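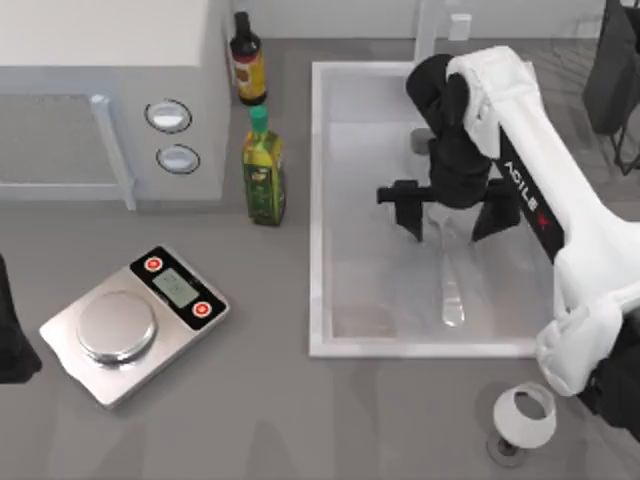 Why does a grasp planner that works fine on mugs fall over on cutlery? Because the depth signal on thin, shiny or clear objects is mostly noise, and our planner trusted it.

I spent most of December on this in Skudham, our kitchen simulation. The old pipeline segmented the depth map, fit a plane to each blob and proposed antipodal grasps on what was left. A handle a few millimeters thick disappears into the plane fit. With clear material the renderer's stereo model returns whatever sits behind the object, so the planner was proposing grasps on the floor of the sink.

The first fix was the obvious one. Roya Sharifi swapped the depth-only segmentation for an RGB mask and kept depth only where the left and right matches agreed. Where they didn't, we intersect the mask rays with the last known support plane and add a fixed offset for object thickness. Crude, but it gave us candidates in the right place.

The second fix took longer. Candidates near a basin wall were rejected at the approach stage, since the collision checker inflates every mesh by 10 mm. That margin is sensible in open space and hopeless next to a wall.

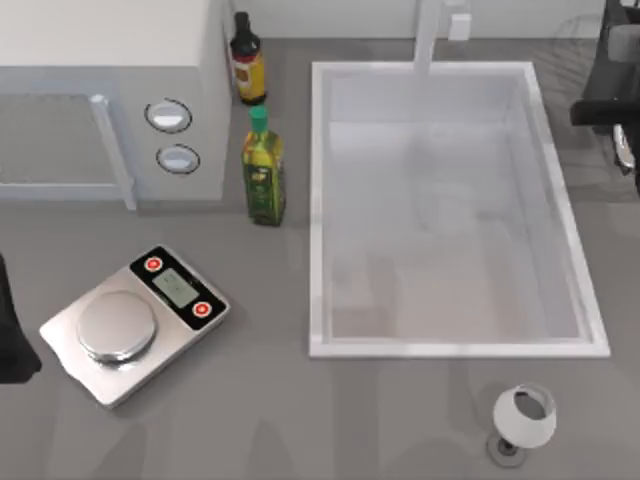 So the margin is now a function of distance to goal: full inflation in transit, tapering to 2 mm over the last 36 mm of the approach. Bernd Engelhardt objected to the taper on the grounds that it hides calibration error, and he is right. On hardware I would keep a floor of 4 mm until the hand-eye numbers improve.

I reran the suite of 312 seeded starts. Planning failures fell from 71 to 18. Most of the remaining ones are wrist joint limits – the arm finds a grasp, then can't lift without flipping the elbow. Trillside, our trajectory layer, still treats lift as a separate query. It should be scored together with the grasp, and that is the next branch.

One more change, small but useful: the wrist view is now logged at every gripper state transition. Reading joint traces to decide whether a fork is between the fingers gets old fast.

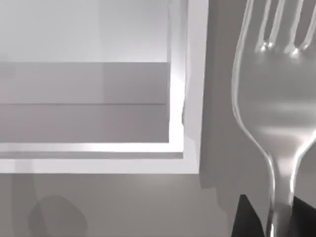 Wrist view, fork held by the handle, tray at left.

The config diff is in the repo under margins. Juwita Wijaya is porting the mask code to the Fuchs cell, so expect the parameter names to change.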